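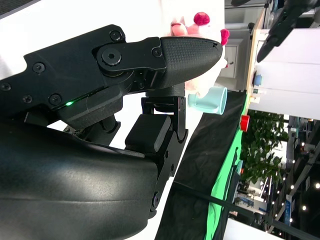 What does the Verkero rental kit cost? It's 922 dollars a month, and that covers the arm, the gripper and phone support.

I got that number from Shazia Afridi, who handles rentals at Vekden, and then I kept her talking for far too long (sorry, Shazia!). I wanted to know about the fingertips, the part I always wreck first. "You get 2 spare sets in the box," she told me. "If you chew through those, call us and we'll mail more." Soft stuff like plush toys is what she likes to demo with. "People want to squeeze things. Let them!"

Her one gripe is the manual, all 100 pages of it. "Read the first 9," she said, "then go play." A shorter one is due in October.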